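4.2 Tidying the living room

So, can it tidy up yet? We get asked this at every open day, and our short answer is "a bit, if you're patient". For this section we dropped the shop-floor jobs and gave the simulated robot the sort of chore I put off at home: clear the surfaces, fold what can be folded and leave the plant alone. Afia Akolgo built the room, and I'm still rather fond of it (the plant especially!).

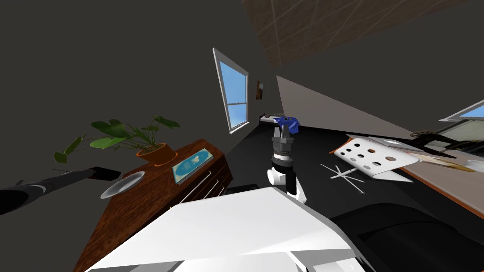 Stistlow, April

Figure 3. Two arms, one messy room. The blue cloth is at the far end of the black table; the bowl, book and plant are on the dresser.

We ran the tidying task 80 times with the Nosura controller, and it got through the whole list in 44 of them, which pleased me more than it pleased Lorne MacDonald, who had hoped for better. Cloth was the worst of it by a long way. A crumpled heap like the one in Figure 3 gives the planner no obvious corner to go for, so it dithers, pinches the middle and lifts a bundle that's no flatter than before. I do much the same with fitted sheets, but I know when to give up.

Hard things went better, though crowding still upset it. Take a thin pen lying across the edge of a thick book: a person slides the pen off and thinks no more of it, while our planner has to decide which of the two it's supposed to be holding. Put a small gadget with red buttons right beside them and there's another worry, namely where the fingers can close without pressing something. We scored a knocked button as a failure, even when the object ended up in the right place. Juwita Pangaribuan argued for half marks and lost.

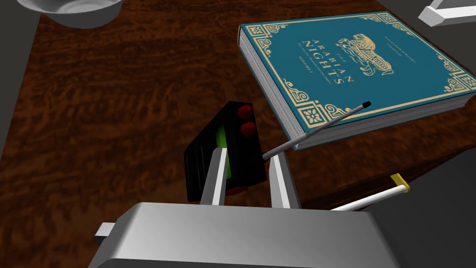

4.3 Handing over between arms

Both arms had to take part here, with one picking up and the other putting away. We kept the same room and the same controller, and changed only the rule about who may reach across the table.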